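Subject: Re: [cultcombe-allotments] Water butts and the June hose rules

On the Cultcombe list, someone wrote:
> Has anyone got a water butt to stay level on the lower plots? Mine is
> the tall Brumex one and it has started to lean toward the path. I had
> it on four bricks, straight on the soil. Also, does the hose rule
> apply to filling butts, or only to watering directly?

I had the same trouble two summers ago. Bricks on bare soil won't hold a full butt on the lower plots. The ground is soft down there until late spring and the bricks sink at different speeds.

Drain it before you touch it. Then take out the soil to a depth of 6 inches, a bit wider than the base, and fill the hole with crushed stone. Tamp it down in layers. I put 2 paving slabs side by side on top and set the stand on those. Check it with a level both ways, fill the butt halfway, and check again the next day. Mine needed one small correction and has been fine ever since.

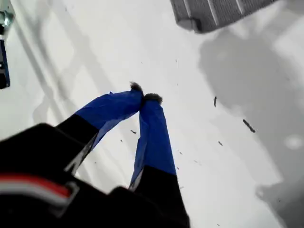

If the tap is leaking as well, do that while the butt is empty. Doherty sells the rubber washers by the door, next to the hose fittings. Take the old one with you, as there are two sizes that look alike. Hand tight plus a quarter turn is enough – any more and the washer bulges out.

On the hose question, my reading is that filling a butt counts the same as watering. The notice on the gate says hoses may be used before 9 in the morning and after 6 in the evening, and it makes no exception for butts. I fill mine early, when the pressure is better anyway. By the evening the top plots are all drawing from the same pipe and it slows to a trickle.

One more thing for people on the Atar side. The standpipe there is stiff and needs to be closed all the way. I found it dripping again this morning and the ground around it was soaked. Please give it an extra turn before you leave.

I have half a bag of crushed stone left over if the original poster wants it. It's behind my shed, under the green sheet.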